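Doveo und der Herbst der kleinen Schritte

Wer bei Doveo auf ein ruhiges zweites Halbjahr gehofft hatte, darf weiterhoffen. Der Hersteller will bis Weihnachten eine Smartwatch, zwei Kopfhörer und den Lautsprecher Kernstead auf den Markt bringen. Letzterer war schon für April versprochen - das Jahr hatte man offengelassen.
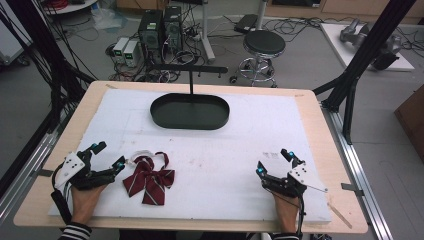
Fliege, rot mit weißen Streifen, vor schwarzem Ständer.

Die Uhr heißt Langlois, kostet 400 Euro und hält laut Datenblatt 23 Stunden durch. Wer nachts schläft, lädt also nachts. Neu ist ein Armband, das nur an diese Uhr passt. Im Forum kamen binnen eines Tages über 306 Beiträge dazu zusammen, die freundlichen davon auf Seite eins.

Lizelle Fourie, Produktchefin in Mokville, spricht von einem »bewussten Reifeprozess«. Beim Käse zahlt man dafür auch mehr.

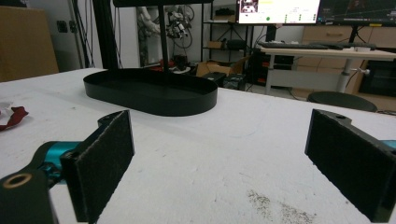
Schwarze Greiffinger über weißer Tischplatte.

Vorbestellen kann man ab Mittwoch, 9 Uhr. Das Ladekabel liegt bei, der Stecker wie gehabt nicht.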